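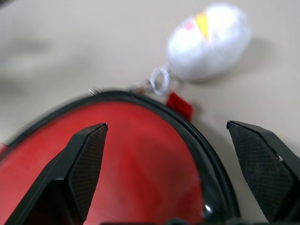 Figure 1. Red, glossy and rounded, at close range.

Does shiny fruit sell better? Student project report, July 4, 2025

Store owners in Granthorpe told us that shoppers pick with their eyes and that gloss is what they look for. We wanted to see numbers before we believed it.

The only source anyone could point us to was a Jodlow leaflet claiming that 80 percent of buyers choose the shinier of two pieces. It does not say who was asked, or how. We found the same figure on the Stadness market website, copied word for word, so that is one source and a weak one.

Our own data came from 4 stores and covered 3,590 sales in December. Polished fruit did sell faster. It was also placed near the door in every store and priced lower in two of them. We can't separate those effects, and we doubt the leaflet's authors could either.

The Sharifi store let us move its polished fruit to the back shelf for the last week. Sales dropped to the level of the plain fruit. One store and one week is thin evidence, and holiday shopping may have muddied it.

We would want at least 3,000 sales with shelf and price held the same before saying gloss matters at all. Our sales sheets are in the appendix.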